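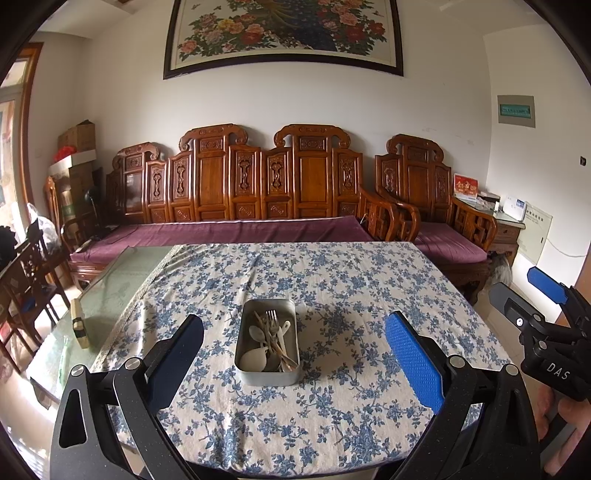 Do you need to know how to code before you join a robotics club? What you need is a free evening and a tolerance for being told your cable is in backwards.

I had the evening. The tolerance is still arriving. I joined the Stememero adult robotics club in February, after a workmate got sick of hearing me say I should get a hobby, and I've now been going long enough to have opinions, so you're getting them.

The club meets at seven in a hall behind the library that smells of floor polish and other people's badminton. There's a beginners' bench and a proper bench. The proper bench has a power board that works. You move from one to the other when you finish your first build, and mine took until June because I glued something that was meant to turn.

This term's project is pick and place, which sounds like a fruit farm but means getting a gripper to close on an object, lift it and put it somewhere else without drama. We each had to choose a household thing to plan for. Most people sensibly chose blocks. One bloke chose a tennis ball, and is insufferable about it. I chose cutlery, on the grounds that I own some.

Cutlery is a terrible choice. A fork is thin and shiny, and the moment you put it with other cutlery it becomes part of a pile. Handles cross over one another, so whatever you grab is usually holding hands with something else. Spoons nest. I spent a whole evening writing rules for which utensil to go for first and ended up with two pages that boiled down to "the top one", at which point our instructor asked what I meant by top and I went and made a tea.

The sensible advice was to forget the cutlery for now and go for the container. A metal tub with rounded corners has two long sides that face each other, and a pair of fingers coming in from left and right can close on those. I resented how reasonable this was. I've since rewritten the plan so that stage one is the tub, stage two is one spoon alone, and stage three is listed as "TBC", where it will stay.

Pads matter more than I'd have believed. A bare finger on smooth metal slides about like a kid on lino, so you want something grippy on the inside face, with a bit of texture to it. I bought mine from Futeck for $213 with the postage, and that included a linkage kit I'd already bought once and lost in the car. My household budget spreadsheet has this under "education".

The software side is a thing called Tekleab, written by a former club member who has moved to Perth and can't be reached. It's good! It also has a settings page where every value defaults to 1000, whatever the value is. Speed, 1000. Timeout, 1000. Number of retries, 1000, as I discovered on a night when everyone else wanted to go home. My log from that session runs to 583 lines and every one of them says "retrying".

End of term is the Bindamach, our annual friendly against the club from across the river. They have matching shirts. Each team gets a table with a cloth on it (the cloth is in the rules, and the rules are silent on ironing), and you're marked on whether the object ends up where you said it would. Creases are considered part of the challenge. Last year we lost, and the minutes record this as "a close result", and I have seen the scores.

I'm down for the container event. I've told my family it's in December and that attendance is optional, and they've been very quick to take me up on the second bit.

If anyone local is thinking of coming along, the side door is the one that opens. Bring a small Phillips head, and put your name on it, as the club ones go missing and I may have three of them.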